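Dye bench notebook, October 2018
Madder, the hard water problem, and what I'm doing about the iron pot

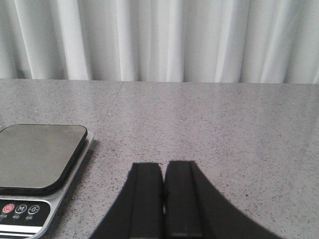 Picking up from the last entry, where I'd just pulled the second batch of madder skeins and was sulking about them. They came out brick. A perfectly nice brick, the kind you'd happily put in a sweater for an uncle, but I was after the clear orangey red I got in June and I can't stop thinking about it. Same root (the Skirnwood stuff, same sack), same wool, same alum, same me. So what changed?

Hanyu Jiang thinks it's the water. In June I was still filling from the rain barrel and now I'm on the tap, and our tap water is hard enough to leave a crust in the kettle. Everything I've ever read says madder likes calcium, so I'd have guessed the tap would give me the better red! But Hanyu asked me how hot I'd let it get, and I had to go back and look, and I hadn't written it down. Lesson for me, again. I remember wandering off to answer the phone and coming back to a pot that was steaming a good deal more than I wanted. Madder goes brown on you when it gets too hot. I know this. I have a note taped inside the cover of this very notebook that says so.

So there are two suspects, heat and water, and I changed both at once like a beginner. Plan is to split them up:

Skein A, rain water, held at 60 C or under
Skein B, tap water, same temperature
Skein C, rain water, let it climb to 80 C
Skein D, tap water, same as C

No, wait, I don't have enough rain water for two pots at the usual size. Going to do these small, in the canning jars, all sitting in one big water bath so A and B share the same heat, then C and D after. Small skeins off the Vogler cone. I scoured a bunch of it last week and it took the water nicely, sank right down without floating around like the Lindeck yarn does (I still think they put some kind of finish on that yarn. Barnabás says I'm imagining it).

Mordant: alum only, no cream of tartar this time. I know, I know, I always put it in. But it pushes things toward orange and I'd like to see what the root does by itself before I start helping it. Alum weighed on the little scale, dissolved in hot water first, then into the bath with the wetted wool. Let it sit overnight with the lid on.

Root: 500 g left in the sack, which feels like a lot until you start doing tests. I'm soaking it cold first and pouring off that first yellow-brown water, which I did NOT do with the brick batch. Ugh. So that's three things I changed. Writing it here so Hanyu can laugh at me in ink.

About the iron pot. Barnabás Halász brought it over from the Dundemia clear-out and it is gorgeous and heavy and I want to use it for everything, and I can't, it would sadden every color that goes near it. It's living on the floor by the door with a label on the lid, and it gets its own stirring stick. If you're reading this and you borrow a stick, please check the handle. Red tape means iron. I found one of the red tape sticks in the clean jar yesterday and had a small fit about it.

Good news on the walnut, though. The hulls have been sitting in the bucket for more than 7 weeks and they smell terrible and the color is fantastic. Dipped a scrap for a few minutes with no mordant at all and got a deep warm brown, really even. I'd like to try walnut over one of the brick skeins, maybe half of it, tied off tight in 5 places. If I've got to own a pile of brick yarn I may as well play with it!

Still to do:
Find the other thermometer
Ask Barnabás if he wants the walnut bucket outside (he does, I can tell)
Wash the brick skeins again, the rinse was still running pink
Cut tags for A through D BEFORE they go in, knots don't work, I always forget which knot is which
Order alum

Alum bath is mixed and the wool is in. Lid on. Jars tomorrow, and I'm leaving the phone in the other room.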